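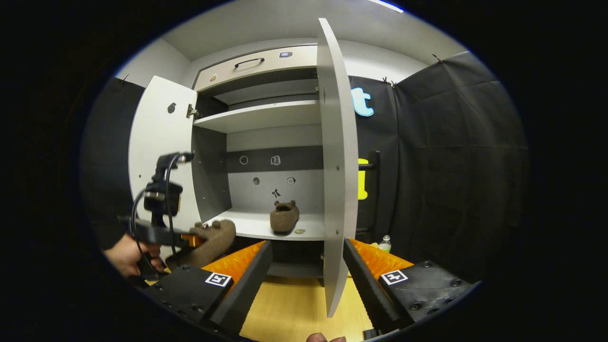 Step 1. Set up the cabinet and the test object

Comparing finger pads on handheld grippers: the slipper test

This page covers the procedure we use at the Briltham bench to compare two sets of finger pads on a pair of handheld grippers. The task is putting slippers away in a small white cabinet. Soft footwear is a harder test than a block or a cup. It deforms under load, it has no flat face to square the fingers against, and a poor grasp can still look acceptable until the object touches the shelf.

Open both doors fully before each run. A door left halfway will catch a finger or a cable on the approach, and the run then measures the door and tells you little about the pads. Use the lower compartment. The shelf above limits how high the wrist can come in, so the operator has to commit to an approach angle early.

We use brown bear slippers with rounded ears. The ears are useful as a reference: place the first slipper with the ears up, near the middle of the shelf, and ask for the second to be placed beside it in the same orientation. Small black-and-white stickers on the back wall give the tracker some texture to work with on a light gray surface broken only by a dark horizontal band. If your cabinet is bare inside, add a few at different heights and leave them in place for the whole comparison.

Step 2. Prepare the grippers

You need two handheld grippers with the same finger geometry. Ours have black fingers with an orange textured pad on the inner face and a square fiducial marker on top. The marker gives the finger position in the wrist camera view, so opening width is recovered from the video and no encoder is required on the jaw.

Check the following before the first run:

Marker faces are clean and flat. A lifted corner shifts the width estimate.
Pads are seated along their full length. Press from the tip toward the base.
Both fingers are visible in the camera view at full open and full close.
Cables have enough slack to reach the back of the shelf without pulling on the device.

Cable slack is the item most often missed. Reach to the back wall with the gripper closed, then rotate the wrist a quarter turn each way. If you feel any drag, reroute the cable now.

Step 3. Record the baseline

Close each gripper on nothing and record the marker spacing. Repeat with the jaw fully open. In our logs the two values are stored as raw pixels, for example 100 closed and 314 open. The absolute numbers depend on the lens and the image size, so do not copy ours. What matters is that they stay the same from one block of runs to the next. If the closed value drifts by more than 4 pixels, stop and reseat the pads.

The camera uses a wide lens with a circular image. Spacing near the border is compressed compared with the center. Take both baseline readings with the camera mount in the position you will use for the runs, and tighten the mount first.

Step 4. Run the task

One run goes as follows.

1. Start with the second slipper outside the cabinet, held in the left gripper, with the right gripper open and facing the shelf.
2. Bring the slipper to the front of the opening. Hold for a moment so the tracker has a clean segment.
3. Place it on the lower shelf next to the first slipper, ears up.
4. Use the right gripper to correct the position if needed. One correction is allowed.
5. Open both grippers and withdraw straight back.

Do not steady the slipper with bare fingers once it is past the front edge of the shelf. Discard any run where this happens and log it as an operator error — it should not count against the pads.

Run 100 placements with each pad set, 200 in total. Alternate the pad sets in short blocks. Running one complete set and then the other mixes operator practice into the result, and practice is a large effect over the first few blocks.

Step 5. Score the runs

Score from the video, with the pad set hidden from the person scoring where possible. Record these fields for each run:

Slip: the slipper moves in the jaw between pickup and release.
Placement: on the shelf, upright, and clear of the first slipper.
Correction: whether the right gripper was used.
Release: clean, or the slipper was dragged when the jaw opened.

Release is scored separately for a reason. A softer, grippier pad usually reduces slip, but it can hold on to plush fabric as the jaw opens and pull the slipper out of position. We saw this with the Plidex pads and did not see it with the Flokmont ones, which slipped more often in transport. An overall success rate would have hidden both effects.

Step 6. Common problems

Tracking jumps at the cabinet opening. Usually the back wall is in shadow. Raise the room light and lock exposure before the first run.

Width reads too small with the slipper in the jaw. Fabric is covering part of a marker. Grasp slightly farther toward the tips.

Slipper folds on contact with the shelf. The approach is too steep. Lower the wrist before crossing the front edge.

Pads look worn on one side. Swap left and right fingers between blocks and note the swap in the log.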